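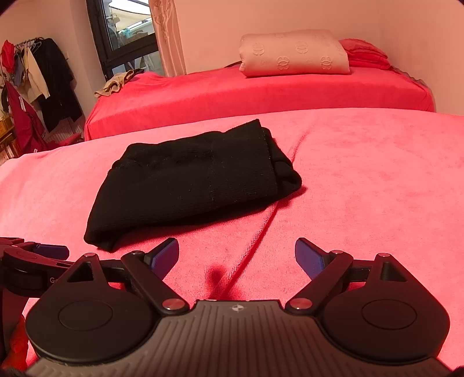
What does it mean when one jaw closes later than the other?
Nine times out of ten it means a pivot pin has backed out and the linkage arm on that side has picked up some play. Stop using the gripper until you've checked all four pins.

Okay, so that's the question I get most, and it's the whole reason the Cetent pivot pin kit exists. I sell the hand-held grippers and the parts for them, and I'd much rather tell you about this one up front than have you find it the way I did!

My own unit started it. I was doing laundry runs (pick up a folded sock, set it down, pick it up again, all afternoon) and the left jaw began to lag. Just a hair. I figured the finger plate was sticking, wiped it down and kept going, which was dumb. At cycle 1832 the upper pin on that side let go, the arm swung out sideways and the whole jaw flopped over. It pinched the side of my thumb pretty good on the way. No stitches, but I said some words.

Mpho Hendricks at Radebe, the shop that does my machining, took the thing apart and found the cap had been walking loose for a long time. The thread locker on that batch hadn't cured right. It's the batch we shipped in November, serial numbers ending in JT. If you have one of those, the kit is free, just email me the serial.

What you get in the kit:
Four silver-capped pins, the longer style
Washers for both arms
A little tube of thread locker
2 mm hex key
Printed card with the steps

Price if you're not on the November batch: $30, shipping included.

Fitting it
Unplug the gripper first. Please! The return spring will still close the jaws with the power off, so stick a block of wood or a rolled-up towel between the blue pads and leave it there till you're done. Do one pin at a time, low pair first, then the pair up near the tips. If you pull them all together the arms drop out of line and you'll be fighting them for the rest of the evening (ask me how I know). One small drop of thread locker per pin, snug it down, don't crank on it. Then let it sit overnight.

After that, open and close it slowly by hand and watch both pads. They should start together and stop together. If one still drags, the arm itself may be bent, and you want the Jotdale arm set instead.

Does it fit the older Trandach body?
The low pins do, the upper ones don't. I keep a few of the short uppers in a drawer, so put a note on your order and I'll swap them in at no charge.

How long do the new pins hold?
I've had the same set in my own gripper since the fix and I put a paint mark on each cap so I can see if it's turned. So far they've stayed put. I still check them before every long session and you should too, it takes no time at all.

Stock and shipping
184 kits on the shelf as of 10/1/26. I pack these myself, usually the next morning. If you're on the free list and haven't heard back from me, check your spam folder and then bug me again, I don't mind a bit.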